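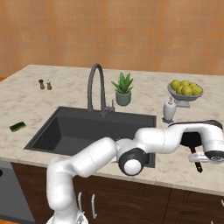 Seasonal Galley Assistant, motor vessel Grikari
Reference 3406

Pendine Coastal Voyages is hiring a galley assistant for the summer season. The Grikari is a small passenger ship carrying up to 42 guests on weeklong trips between island ports. The contract starts in June and ends when the ship goes into the yard for the winter.

The job

You will work under our head cook, Teresa Malinowski, and share the work with one other assistant. Duties include prep for breakfast, lunch and dinner, washing up, storing provisions on loading days, and keeping the galley and dry stores clean to inspection standard. On port days you may be asked to help carry luggage at the gangway. You will also take a turn setting out the late tea and soup in the lounge at 9:30 p.m.

The first shift starts at 5:45 a.m. There is a break of three hours in the afternoon, which moves around depending on the sailing schedule. Crew work six weeks on and 2 weeks off. Travel to and from the ship at the start and end of each rotation is paid.

What we need from you

At least one season in a commercial kitchen, a camp kitchen, or aboard a vessel. A current food handler card. A valid passport with a year left on it. You must be able to lift 50 pounds and climb steep stairs while the ship is moving. We do get rough crossings, mostly on the overnight run to Thoroddsen Harbor, and breakfast still goes out at seven the next morning.

A basic safety certificate is helpful but not required. If you don't have one, we will book you on the five-day course before you join and cover the fee. You will need to pass a seafarer's medical exam - we will send the forms once an offer is made.

Pay and living arrangements

Pay is $1,015 per week while aboard, with meals and a bunk included. Cabins are shared by two crew members and have no porthole. Laundry is free. Wi-Fi is available in the crew mess when the ship is in port, and not reliably anywhere else. Work shirts and aprons are provided; bring your own black pants and closed nonslip shoes.

Tips are pooled across the whole crew and paid out at the end of each trip.

How to apply

Send a resume and the names of two references to the crewing office, Pendine Coastal Voyages, P.O. Box 2542, or leave them at the Penotico Dock ticket window between 8 a.m. and 4 p.m. Put the reference number on the first page. Tell us the earliest date you could join, and list any food allergies of your own.

Interviews are by phone and take half an hour. We fill the place as soon as we find the right person, so the listing may come down early. Couples may apply together - please say so in both applications.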